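Keeping Dry Packets in Order

Most kitchens lose food at the back of a cupboard. A packet of lentils gets opened, folded over and pushed behind the flour, and by June there are two more packets of lentils in front of it. The tips below are for small kitchens with ordinary cupboards and no larder.

Start with one shelf. Take everything off it, wipe it down with warm water and a drop of washing-up liquid, and let it dry fully before anything goes back. Check the corners for crumbs and torn paper. If you find small moths or webbing in flour or oats, bag up the whole packet and put it in the outside bin straight away.

Sort what you have taken out into opened and unopened. Opened packets go at the front. Read the dates while you are there, and remember that "best before" is about quality, while "use by" is about safety.
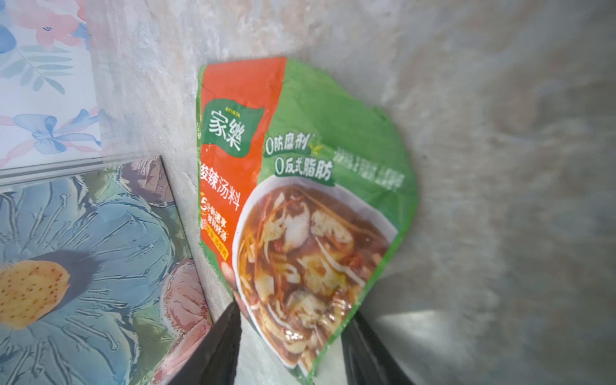 A glossy packet in orange-red and green.

Shiny packets slide about and will not stack. Stand them upright in a shallow box, with the top edge facing you, in the way you would file letters. A shoebox will do. I used a Tretura drawer tray for years and now have two Bovex ones, which are a little deeper and wipe clean more easily.

Closing opened packets

Squeeze the air out from the bottom upwards, fold the top over twice and clip it. Clothes pegs are as good as anything sold for the job. A bag of 50 wooden pegs will do the kitchen and the washing line as well. Rubber bands perish and leave a sticky mark, so I have stopped using them.

Crisps and crackers go soft quickest. Put the clipped bag inside a tin with a tight lid and eat them within 5 days.

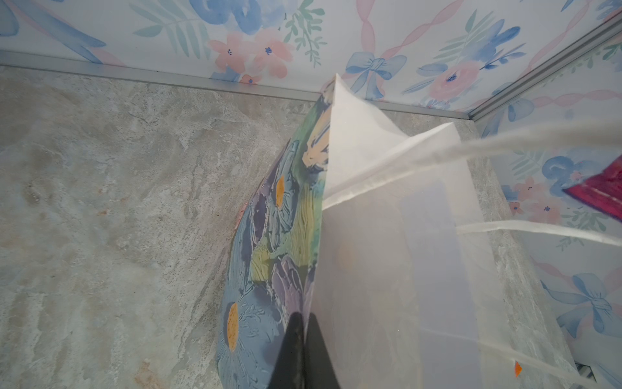
Rice, sugar and pasta are better in jars. Wash the jars, dry them in a low oven and let them cool before filling. Cut the cooking instructions off the packet and tape them to the back — you will want them sooner or later. Write the date on a strip of masking tape and stick it to the base, where it will not rub off.

Lining a shelf

Wipe-clean lining saves a lot of scrubbing. Measure the shelf at the front and the back, as older cupboards are seldom square. Cut the lining slightly short so the edges do not curl up against the sides. Ullix sells it by the roll, and offcuts will do for drawers. 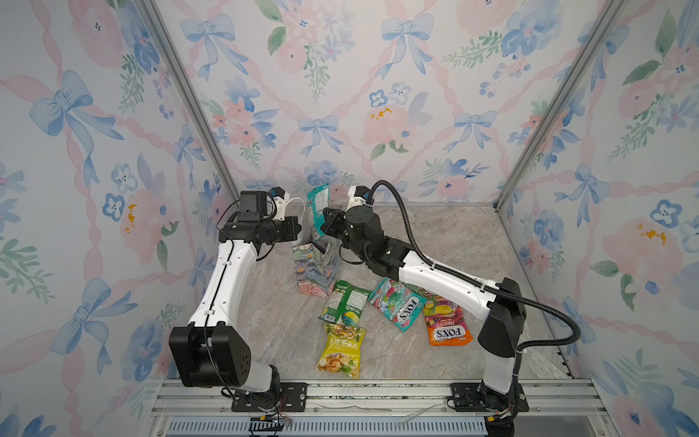

Snacks for lunchboxes need a place of their own, low down if children are fetching them. Empty the multipacks into one open box and flatten the outer wrapping for the bin. Put new ones in at the back. When the box is half empty, add snacks to the shopping list.

Go through the shelf again before each big shop. It takes a few minutes once the boxes are in place. Spices can wait for another day, but keep them away from the cooker in the meantime.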